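Beltbridge Sleep Diary Project: people wanted who don't believe in sleep advice

We are looking for adults in Beltbridge and Fahy who sleep badly, or think they do, and who are tired of being told to buy a better pillow. If you have already tried the teas, the apps and the weighted blanket and you are sure one of them cured you, you may still apply, but expect some awkward questions from us.

The plan is simple. You write down when you went to bed, when you think you fell asleep, when you got up and how you felt at lunch. You do this every day for 140 days. During part of that time we will ask you to follow one common piece of advice, such as no screens after supper or no coffee after noon. During another part we will ask you to ignore it. Then we compare.

Most of what gets printed about sleep comes from asking people once, usually right after they have paid for something. I have read a great deal of it and I don't trust much of it. Our own pilot in Willby was not much better. It ran on 13 people, two of whom were married to each other, and I would not change my bedtime on the strength of it. We are doing a longer one for that reason, and it may well show nothing. If it does, we will print that.
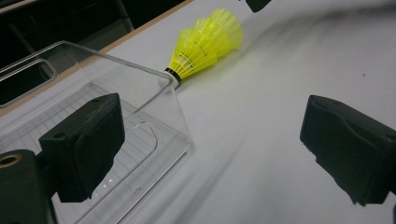

Page last changed: Wed 13 December, by M. Ó Dálaigh

Who can take part

You need to be 18 or over and living at one address for the whole period. Shift workers are welcome, and so are parents of small children, though you should think hard about whether you want one more thing to do at six in the morning. We can't take anyone who is being treated for a sleep disorder. If you take sleeping pills, talk to your doctor before you write to us.

You do not need a watch that tracks your sleep. If you own one, wear it if you like, but we won't be using its numbers. Mine once gave me a good score for a night I spent sitting up in a bus station.

What you get

Payment is $365, sent in two parts, the first at the halfway point and the second when your last diary page is in. Missed days are fine if you leave them blank. Please don't fill them in later from memory. We can often tell, and guesses are worse to us than gaps.

You will also get a copy of your own diary and a plain account of what the whole group's diaries showed. You won't get a sleep plan or a personal score. Teltier is paying for the printing and postage and has no say in what we write. You are right to wonder about that, so the agreement is on file at our office and anyone can ask to read it.

How to apply

Write to Ultan Ó Súilleabháin, Sleep Diary Project, Box 1108, Beltbridge. Give your name, age, the hours you usually keep, and one thing you have been told about sleep that you doubt. A few lines will do. Applications sent in November have all been read and answered - if you heard nothing, yours didn't reach us and you should send it again.

There is one meeting before the start, held in the evening, to go over the diary pages. Coffee will be served, and you can make up your own mind about it.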